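**Specks all over a printed table covering, how to get it clean without killing the print??**

Asked by **plumduff** in Cleaning & Laundry · viewed 2,943 times · 2 answers

Quick one, in a rush. Got a pale printed covering, roses and leaves and light blue butterflies, the wipeable sort. Gekley I think, label's long gone. Bought it in May and it was spotless. Now it's dark specks, worst in the middle where the snacks get sorted and bagged up. Bits of white stuff too, flakes or crumbs, can't tell. Plus a pinky red smudge near the sweets that I'm half scared to touch.

Wiped it with a damp cloth, just moved it about. Tried washing up liquid, bit better, then it was streaky when it dried. Don't want to scrub becuase the pattern already looks faint in places and I've no idea if it was always like that.

Also have two little fabric butterflies that sit on top for decoration, white with a green middle, very thin wings. Can those be washed or do they fall apart?

And does the order matter, clean first then bag or bag first then clean? Feels like I do it twice.

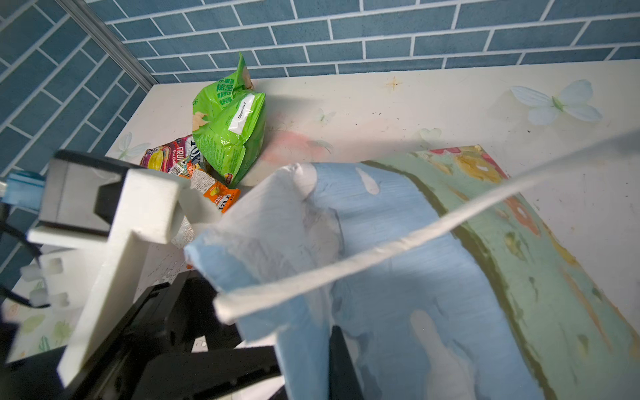
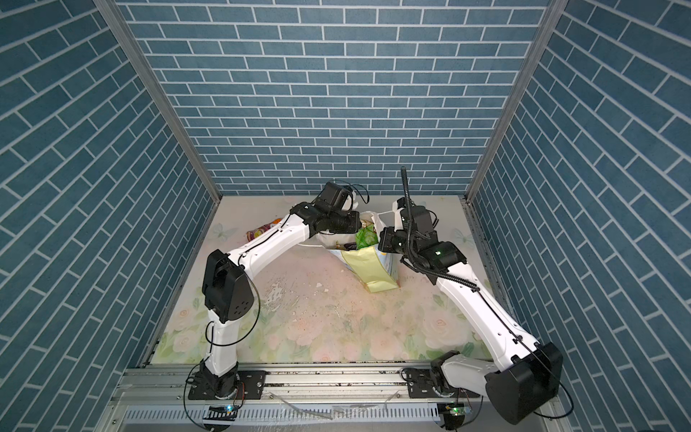
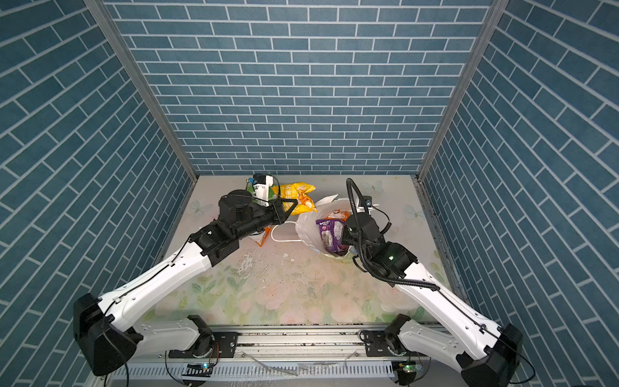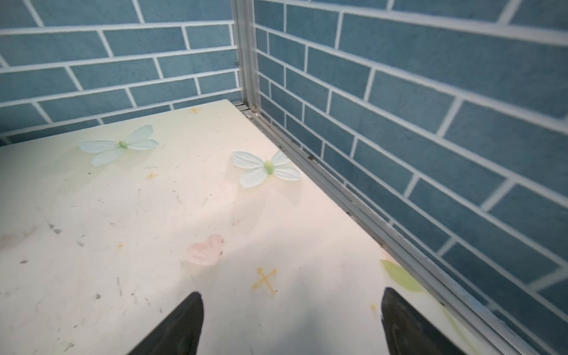 **oatcake_tin**

Dry first! Everyone goes in with a wet cloth and makes paste. Soft brush, a pastry brush or a clean paintbrush, sweep it all to one side and off into a dustpan. Or hoover with the brush bit on low. THEN damp cloth, warm water, tiny drop of washing up liquid, wring it right out. Then a second cloth with plain water, then dry with a tea towel. Streaks are soap you've left behind, nothing worse.

If specks are still there after that they're probably scuffs or stuck-on sugar. Lay a warm wet cloth over for a few minutes and try again. Plastic scraper at a very flat angle if you must, old loyalty card does it.

Red smudge, could be sweet colouring. Bicarb and water, fingertip, a small corner of it first. Stop if any pattern comes off on the cloth. I use Finitz cream on my own worktop but wouldn't on a print, it's gritty.

Bag first, clean after. Fold the tops over before you put the packets in and you get less mess anyway. Anything already open goes in a tub with a lid.

Butterflies, don't wash. Hairdryer on cool from a distance, or a makeup brush. Mine had glued bodies and came apart in the sink.

*348 people found this helpful*

**hobnail2**

Just bin it and get another, they had them in De Bruijn last time I was in. Or put a clear sheet over the top, Tinex do one on a roll, cut to size with scissors. Make sure its dry underneath before it goes on or you get mould.

Dont use bleach, mine went yellow

**plumduff**

Ta both. Will try the pastry brush tonight, about 7ish. Not buying another one yet! Clear sheet might be an idea though, does it go cloudy?

**hobnail2**

bit, after a year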